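Zustolgate Football Club is an association football club based in Zustolgate, a market town in the Ismont district. The club plays its home matches at Lins Road, a ground with 400 covered seats and grass banking on its two longer sides.

The club was formed by the merger of Fultosard Rovers and Zustolgate Town. The players' register of the merged club listed 30 names in its first season.

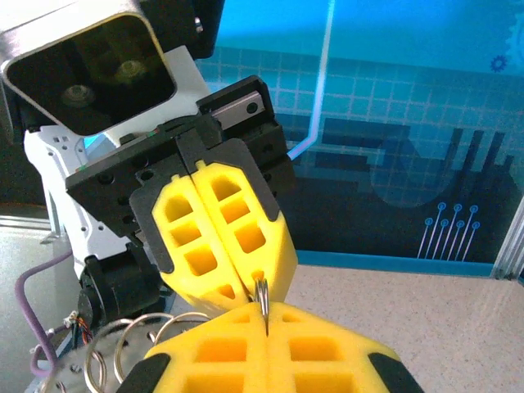
Home shirts are maroon with white sleeves. The away kit is plain yellow and has changed little since the merger. The reserve side plays in the Ismont Combination, where promotion is decided by points, then goal difference, then goals scored.

The record league attendance at Lins Road is 381, set in April against Fultosard Athletic. The match finished 2–2.

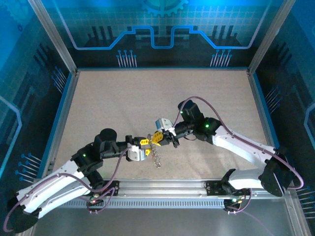

Two robotic arms over a speckled work surface.

The pitch runs east to west and drains towards the Lins, a stream behind the eastern goal. Floodlights stand at each corner, and evening matches kick off at 7.45 pm.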